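Cancelled after one series: how viewers of Clunness talked about the ending

Student project report, Media and Communication, second year
Group members: Golshifteh Ghorbani, Iida Kuusisto, Rochelle Treloar
Supervisor: Orvokki Niskanen
2018-11-06

1. Background

Clunness is a crime drama in eight parts, set in a fishing town of the same name. It was made by the production company Demton and shown in the spring. The last part ended with the harbour master, Seppälä, getting into a car with a person whose face is not shown. In April the company said there would be no second series.

We chose the programme because all three of us had watched it and because the viewers' forum at Plestdale was still open when the project began. Plestdale is a fan site for television drama. It has a separate board for each programme, and old threads are kept in date order, which made our work easier.

Our question was how viewers explained the cancellation to each other, and whether the explanations changed once the first reaction had passed. We did not try to find out the real reason for the decision. Demton gave none in its statement, and we thought it was outside what we could do in one term.

2. Material and method

We collected every post from the Clunness board that mentioned the cancellation, a second series or the ending. This gave us 1,075 posts. Short replies with no content of their own ("same", "agreed") were kept in the total but not coded.

Golshifteh and Iida read the posts and marked each one with a main explanation. The list of explanations was drawn up after a trial reading of 20 posts and then changed twice. At first we had one code for "money", but people meant different things by it. Some meant that the programme cost too much to film on the coast, and others meant that it had been sold badly abroad. We split the code and went back over the posts already done.

Rochelle did not code. She checked a sample of the others' work and carried out the interviews. We interviewed 4 forum members by telephone. One of them, Lenni Kemppainen, had been a moderator on the board since it opened and agreed to be named. The other interviewees are not named in the report.
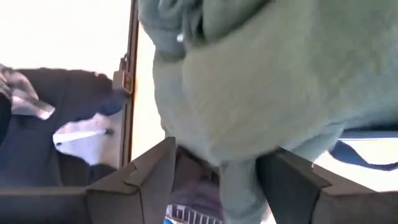

Where the two coders disagreed, the post was discussed until one code was chosen. Most of the disagreements were over jokes. A post saying that the series was cancelled "because Seppälä could not find a parking space" clearly has no explanation in it, but a post blaming "that wig" was harder. Several viewers did seem to think that the costumes in the flashback scenes had put people off. We coded the wig posts as "quality of the programme" in the end.

3. Results

In the first days after the announcement the most common explanation was the time slot. Clunness had been moved to a later hour after part three, and many posters said they had missed an episode because of it. The anger was aimed at the channel. Demton was hardly mentioned, and when it was, people were mostly sorry for it.

Later the talk turned to the story itself. Posters began to say that the middle episodes were slow and that the second suspect was dropped without a reason. Some of the same people who had blamed the time slot now wrote that they had had doubts all along. We went back to their earlier posts and in most cases found no sign of this.

A third group of posts argued that the ending worked well as a final scene. These came mainly from members who joined the board after the cancellation and had watched the whole series knowing there would be no more.

Lenni Kemppainen described the change from the moderator's side. Arguments about the channel had to be closed often at first, he told us, but the threads about the last scene ran for weeks with very little trouble. He also said that the board became smaller and that the angriest members were the first to leave. This matters for our results — the later posts may show who stayed and not how opinions changed.

4. Problems

We should have written down the join date of each poster from the start. We added it afterwards by hand, and for closed accounts it could no longer be seen. The interviews were also done too late to affect the coding. Orvokki Niskanen suggested at the halfway meeting that we move them forward, but we had trouble finding times that suited everyone.

The coding sheet and the interview questions are attached as appendices 1 and 2.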